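FOR IMMEDIATE RELEASE
2018-04-11

Grirus opens Grulholm, shared offices for small firms in the old Stetsiuk shoe factory

Grirus, the family-run office rental company, today opened the doors at Grulholm -- 19 private offices plus a big shared floor in what used to be the Stetsiuk shoe factory. Closed for years. Now open again, with heat, light and working elevators.

The building is aimed at firms of one to nine people. Bookkeepers, translators, small design shops, a tax preparer or two. Month-to-month terms, no long lease. A desk on the shared floor is $400 a month, everything in. Private offices priced by size, list available from the front desk.

"We kept hearing the same thing from people working at the kitchen table," said Mervyn Sowerby, managing director of Grirus. "They want a door, a desk and a phone line that works. They dont want to sign for five years to get it. So we built the place we would have wanted when we started out."

Grirus bought the factory last October. Work went fast. New wiring on every floor, new windows on the street side, the old loading bay turned into a bike room with racks and a pump. The brick was cleaned and left bare. The cutting room kept its skylights and is now the shared floor, the brightest spot in the building by a long way.

What tenants get:

Round-the-clock access with a key card
Mail handling and a street address
Two meeting rooms, booked by the hour, first four hours each month free
Kitchen on each floor, coffee included
Printing, up to 100 pages a month at no charge
Cleaning every evening

Furniture is included too. Each private office comes with desks, chairs, a lockable cabinet and a place to hang coats. All of it supplied by Bokero, which also fitted out the meeting rooms and the reception area. Tenants who'd rather bring their own can ask to have the Bokero pieces taken out before move-in, no fee.
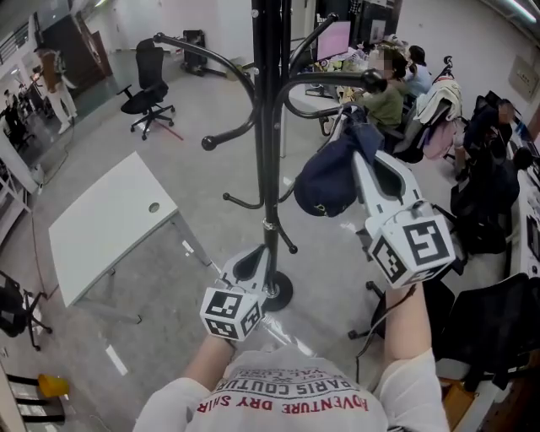

Parking is limited. There are spaces behind the building for visitors, two-hour maximum, and tenants can rent a spot by the month while they last. The bus stops across the street. Grirus is talking to the city about a loading zone out front and hopes to have an answer by summer.

The ground floor will have a lunch counter, run by a seperate operator to be announced. Opening in October if permits go through. It will be open to the neighborhood as well as tenants -- same prices for everyone.

"A lot of families on these streets had somebody working at Stetsiuk," Sowerby said. "People stopped by all through the work to tell us which bench their mother sat at. We saved the time clock and the sign from the gate, and both are up in the lobby. Anyone is welcome to come in and see them."

Tours for people interested in renting are run every weekday at noon, no booking needed. Groups of more than five should call ahead. Press can visit by appointment, and photos of the factory before the work are available on request.

About Grirus
Grirus rents and manages office space for small businesses. Grulholm is its first building with a shared floor.

Media contact
Mervyn Sowerby, Grirus, care of the Grulholm front desk

###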